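4.3 Collecting demonstrations in furnished rooms

The first round of demonstrations, recorded in our own lab, covered 21 household tasks on plain tables under fixed lighting. Policies trained on that set did well in the lab and poorly almost everywhere else. For the second round we moved to furnished rooms at the Korkenel site, where the furniture was bought from ordinary shops and left where a resident might put it. The tasks were kept the same where possible. They include opening and closing shallow drawers, picking up small items from a tabletop, wiping a flat surface, and putting objects back in a given place.

All demonstrations were recorded with hand-held grippers. The operator holds the gripper, does the chore at a normal pace, and moves on to the next one. Pose is recovered from tracking and from fiducial markers, and finger opening is logged along with the video. A session lasts until the operator asks to stop. In total we kept 1,436 demonstrations from nearly 3,000 attempts. The rest were dropped for tracking loss, missing finger data, or a task that was not finished.

Vanity tables were among the hardest pieces of furniture in the set. The tabletop is narrow, the drawer sits right below it, and the knob is small enough that a soft finger has to close on it almost exactly. The mirror adds a second problem. A policy that has learned to look for hands, markers and people finds all of them again in the glass, at the wrong depth and moving the wrong way.

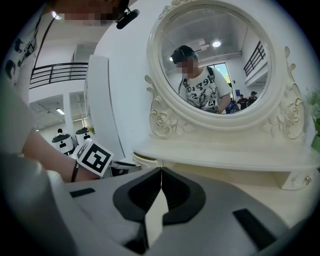
Figure 6. Vanity table with an oval mirror and a shallow drawer, from the wrist view of the hand-held gripper.

We tested three ways of handling reflections. The first was to do nothing and let the policy sort it out from the data. The second was to mask the mirror by hand in every training clip. The third, used by the Tripathi baseline, was to predict a mask for any reflective surface and pass it to the policy as an extra channel. Hand masking gave the best results on drawers but cannot be used at run time on furniture the system has not met before. The predicted mask came close to it on large mirrors with a clear edge. It was less reliable on carved or rounded borders, where the predicted edge often ran into the ornament and hid part of the tabletop as well.

Marker detections were a separate matter. A fiducial seen in a mirror is reversed, and the detector rejects most reversed patterns without help. A few still got through, mainly when the marker was small in the view and blurred by motion. We added a check on the distance between consecutive pose estimates – any jump larger than the arm could make in one step is thrown out – and this removed nearly all of the remaining errors without loss of good data.

The final policy was then run on the Wadell arm in rooms left out of training. On the vanity drawer it was given 33 trials and opened the drawer fully in 21 of them. Most failures came in the last part of the approach, when the fingers closed beside the knob or slid off it. Once the knob was held, the pull itself rarely failed. Closing the drawer was easier, as the whole front can be pushed and the fingers do not need to find anything small.

These numbers are well short of what a household would accept. A person opens such a drawer without looking and does not miss one time in three. The system is also slow, and it makes no attempt to recover after a missed grasp unless an operator resets the arm. We return to recovery behavior in Section 5, where the same policy is tested on the Finholm kitchen tasks.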